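The Key to the Wash House

The woman who had run the wash house in Warnwood left the key to her nephew, along with 39 towels and a letter he did not open on the bus. He was a fitter at the Devberg yard and had taken the Monday off without pay. It was November and the heater under his seat blew on one ankle only.

He had last been in Warnwood at the age of eleven. His aunt had put him to work folding. She had paid him in coins from a jar and had not talked much, and in the evenings they had eaten eggs and listened to the radio, which got the Diklow station and nothing else. He remembered the summer as a long one. His mother told him later that he had stayed 3 weeks.

The lawyer's office was over a shoe store. The lawyer gave him the key in an envelope and had him sign twice.

"There's an offer on the place," the lawyer said. "Addo wants it for storage. They'd take it as it stands."

"With the machines?"

"They'd haul the machines."

He asked how long he had. The lawyer said until the end of the month, and that the offer would not get better. There was also a tax bill, up to 200 dollars, depending on how the county figured it.

He walked over with the key in his coat. The door stuck at the bottom and he had to lift it by the handle, and his hand knew to do that before he did. Inside it smelled of soap. The towels were on the shelf behind the counter, folded in thirds the way she had taught him. The jar was there too, with a rubber band around it and a slip of paper that said 200 in pencil. He did not check it.

He sat down on the bench by the dryers and opened the letter.

It was one page. She wrote that the second washer needed a belt and that the man in Diklow would try to sell him the wrong one. She wrote that the roof was good. She wrote that she had heard he was handy, and that she had not asked him to come back all those years as a boy gets tired of old women, and she had not wanted to see him be polite about it. If he sold, he should not feel bad. If he did not sell, he should raise the price of the dryers, which she had been meaning to do.

He read it again and put it back in the envelope. Then he went and took the panel off the second washer to look at the belt.

By the time he had it out it was past two. He put the belt in his pocket, locked the door, and went to find out when the bus left for Diklow.
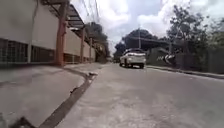

The long way down the street, by daylight.

The stop was farther than he remembered. He walked with his collar up, and once he took the belt out and looked for a part number. There were a few digits left. He said them over to himself so he would have them right at the counter.

A woman was waiting at the stop with a sack of laundry on her hip. She asked if he had come from the wash house, and if it was open.

"Thursday," he said.

She nodded and shifted the sack to her other side, and when the bus came she let him get on first.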